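Hand-held gripper trials, Pullberg workshop

We spent March comparing two sets of jaws for the hand-held grippers, the Clolex and the Joly. Each set was used for 38 runs on the same small-object tasks. Hatice Türkmen did all the runs so that the grip style stayed the same. 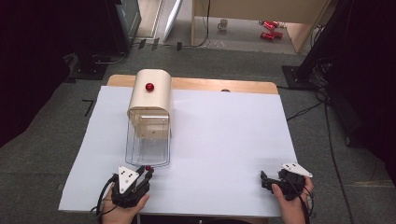

Small round objects separate the two sets faster than anything else we tried. Blocks and pens gave almost the same results. The red ball between the left jaws is a good test, as it is small and leaves little room for a crooked approach. The Joly set dropped it in 11 runs and the Clolex in six.

The marker plates on top of both grippers stay on for the next round. We plan to repeat the ball runs with softer pads and a shorter cable.

Page updated 4th April.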